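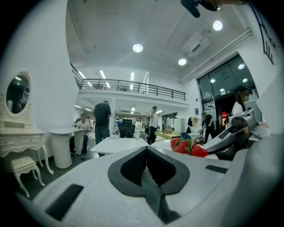
Stevier hand-held gripper, second version: four months of daily use

Posted Jun 15, 2018

We bought two of these to collect grasping examples for a fruit-handling project. The idea is the usual one for this sort of tool. A person holds the gripper, does the job by hand, and the camera and jaw sensor record what happened. The recordings then go to the learning system, which has to work out the same job for an arm. I had used the first version of the Stevier for a short while at a previous job and didn't like it much, so I came to this one expecting to send it back. We kept both.

What you get

The gripper comes in a padded case with a charger, two sets of finger pads, a strap, a calibration card and a printed manual of 66 pages. The manual is clear on setting up and thin on everything after that. There is a short section on cleaning and almost nothing on what to do when a recording fails halfway. The camera mount is fixed at the factory and you are told not to loosen it, which I would repeat to anyone who picks the thing up for the first time. One of ours was loosened by a helpful person in the first week and we lost a morning putting it right.

Setting up took me under an hour with the calibration card. You wave the gripper slowly over the card, open and close the jaw a few times, and the software tells you whether it is happy. If the light in the room is poor it will say so, but it won't say which part of the reading was bad. Moving the card to a brighter table fixed it for us every time.

Holding it

The body is bigger than it looks on the shop page. People with small hands found the trigger a stretch on the first day and most of them had got used to it by the third. The weight is well forward, so your wrist does the work. I would not ask anyone to do more than 30 minutes without a rest. We tried longer sessions early on, and the later recordings from each session were sloppy in a way you could pick out just by watching them back: the approach gets faster, the jaw closes early, and the fruit gets nudged before it is gripped.

The trigger has a smooth pull with no click in it. I like that for soft things. With the first version you could feel a slight step partway through and people would stop there without meaning to.

Strawberries

Most of our work has been with strawberries, and they are a hard test for any gripper. They bruise, they roll, the leaves get in the way, and no two sit on the table the same way up. The firm pads in the box are too hard for them. The soft pads are good, though they pick up juice and need a wipe with a damp cloth between batches. Let it dry on and the grip changes, and then you have a set of examples where the same squeeze does different things.

We put the berries down in small groups, partly touching, some with the hull up and some on their side. A single berry in the middle of a clear table is easy to record and teaches very little. The awkward picks are the ones worth having — one berry tucked behind another, or leaning over so that there is only one sensible way in for the fingers. Our first batch of 200 recordings was nearly all easy picks and we ended up recording most of them again with more clutter.

White tables are a mixed blessing. The fruit stands out well, but the camera tends to turn the exposure down and the red loses its detail under strong ceiling lights. You can lock the exposure in the software, in a menu I only found by accident. Lock it once per session and write down the value. I wish the software wrote it into the recording for you.

The camera

The view is very wide. You get the jaws, whatever is on the table, and a good deal of the room, ceiling included. For the learning side this is useful, as the system works out where the gripper is by following fixed points in the background. A busy room with furniture and railings works far better than a bare wall. We did one session facing a plain partition and a third of it would not track.

The other side of that is that people in the room end up in the recordings. If you work in a shared space, sort out permission before you begin and tell new people as they arrive. People walking through a shot don't seem to upset the tracking much, provided they aren't right up against the lens.

Software and files

Recordings are saved to a card and copied over by cable. There is a wireless option, which I gave up on after two tries. File names are a date and a running number, with no field for notes, so we keep a paper log by the table: operator, pads used, type of object, anything that went wrong. At the last count we had 2834 recordings and the paper log has been needed more often than I would like.

The checking tool that comes with it is basic but quick. It flags recordings where the tracking was lost or the jaw reading dropped out. It does not flag a recording where the person simply missed the berry. Someone has to watch those. We keep some of the misses where the person recovers and tries again, stored in a separate folder, and those have been worth the trouble.

Battery and wear

A charge lasts a working morning with breaks. The left finger on one of ours has developed a little play at the joint, not enough to spoil the readings so far. Soft pads wear out at the tips and we are on our third set. They are not cheap and the supplier only sells them in pairs of pairs.

Against the Brulel

We had a Brulel on loan in September for comparison with the old Stevier. It is lighter and nicer to hold, and the battery is better. The jaw opens less wide, though, and the narrower camera view meant more lost tracking in our room. For small hard parts on a bench I would probably choose the Brulel. For fruit, the Stevier.

Good points

Smooth trigger, good soft pads
Wide view that tracks well in a furnished room
Quick calibration when the light is decent

Bad points

Heavy at the front
No notes field, and exposure not saved with the file
Price of replacement pads
Manual stops where the problems start

I would buy it again for this job, with two extra sets of soft pads ordered at the same time. Ours took three weeks to come.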